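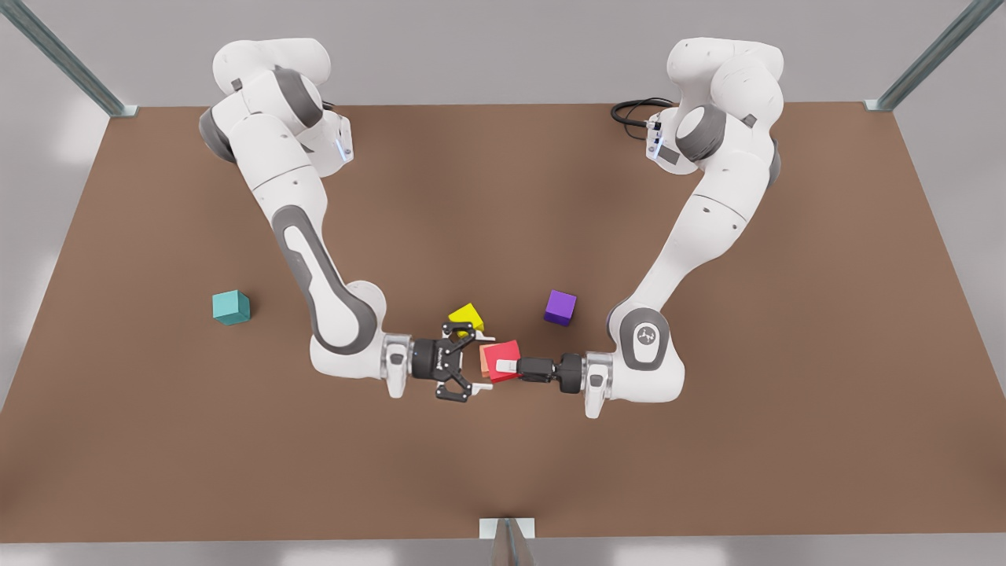 Can the Luririx put my kitchen away for me yet?
Small stuff on a flat table, often. A whole kitchen, not yet – plan on doing the dishes yourself.

Section 4. First tidy-up run

Try this in the simulator before the real table. Same menus, same stop button.

1. Load the Skarkska table file. Wait for both arms to show Ready.
2. Set speed to 16 percent. Leave it there.
3. Pick one block, one arm. Save.
4. Run it. Watch the whole thing.
5. Add the second arm only after step 4 finishes clean.

Note: two arms working close together is the slow part. If they stall, press Hold, back one off, then Resume. Error 982 means they both want the same spot.

Note: cups, socks, and bags of screws are on the menu but still marked Trial. Soft things get dropped alot. Shop parts do better if they have flat sides.

CAUTION: No glass. No knives. Keep hands out untill the arms show Idle.

Still stuck – send the log to Birthe Juhl, with the version number from the Start page.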